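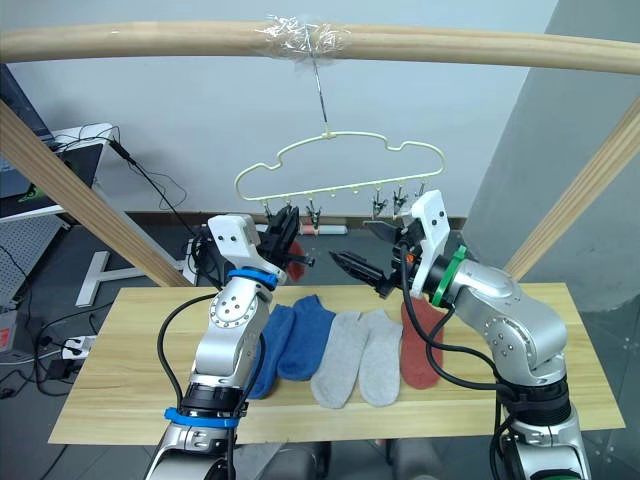
4.2 Collecting the Sock Demonstrations

Of the four tasks in our suite, hanging socks was the one we expected to finish first. We had budgeted two weeks for it and spent the whole of July. The operator drives both arms by remote control, picks a sock off the tabletop, brings it up to the hanger, and closes a clip on it. A person does this while thinking about lunch. Our operators did not think about lunch until the third week.

We recorded 1304 attempts, of which 717 were kept for training. An attempt was dropped if a sock ended up on the floor, if the hanger came off its wire hook, or if the operator said a word into the recording that we would have to explain to the sponsor. Attempts in which a sock was dropped on the tabletop and picked up again were kept. We went back and forth on this. The policy trained without them did well until its first mistake, after which it went on clipping thin air with great confidence.

Figure 4. The sock task during remote operation. Five socks lie on the tabletop below the hanger, and the left gripper holds a small piece of red fabric near the clips.

The hard part is the clip. Each one dangles, so pushing on it moves it away, and the hanger itself swings from its hook. In early sessions the operators chased the clips with one arm and lost, every time. Danjuma Olaniyan, who recorded more attempts than the other operators combined, settled on a habit that we later wrote into the instructions: bring the sock up slowly with one gripper, wait for the hanger to stop moving, and only then send in the other. The wait is dull to perform and dull to watch. It is also in nearly every attempt we kept.

We first tried to teach the task by hand, with the operator standing at the table and guiding the arms directly. This worked nicely for the Wolen drawer task (Section 4.1) and badly here. Two arms need two hands, and the operator's own elbows kept bumping the hanger. We gave up after 21 attempts, none of which are included in the totals above.

Instructions to operators were kept short. They could take the socks in any order and use any free clip. We asked them not to straighten a sock once it was hanging, a rule that proved harder to enforce than any other. Several operators could not leave a crooked sock alone, and the trained policy picked up the same fussiness: in 77 test runs it went back to tug at a sock that was already hanging perfectly well. We report these runs as successes, with some embarrassment, and list the extra time separately in Table 3.

Socks were laid out again by hand before each attempt. We did not pair them by color, and the policy has no opinion on the matter.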